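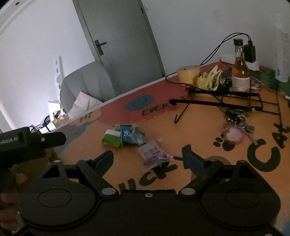 Filed under: Around the House > Tables and Worktops

Looking after a painted table

I've had painted furniture in the kitchen for years now, and I'm still very fond of it, even though it does ask for a bit more patience than plain wood (and I do love plain wood too!). Most of the trouble comes from scrubbing. A soft cloth wrung out in warm water with a drop of washing-up liquid will shift nearly everything, and then a dry cloth straight after, going gently along the edges where paint likes to lift.

Sticky patches from sweets or jam want soaking, so lay the damp cloth over them for 3 minutes and go and put the kettle on. Please don't pick at them with a knife. I did that one April and took a flake of blue off with the toffee.

My neighbour Arvo Rissanen swears by a spoonful of bicarb for tea rings, and it does work, but try it underneath first and use hardly any. Crayon comes off with a dab of cooking oil, wiped away with soapy water afterwards.

For chips, keep a little jam jar of the original paint with the colour written on the lid. Dab it on with a cotton bud, two thin coats, and leave it overnight between them. Felt pads under vases and lamps save a lot of this bother.

Recent tips
Getting wax out of a tablecloth
Drawers that stick in damp weather
Storing leftover paint
Freshening up a chopping board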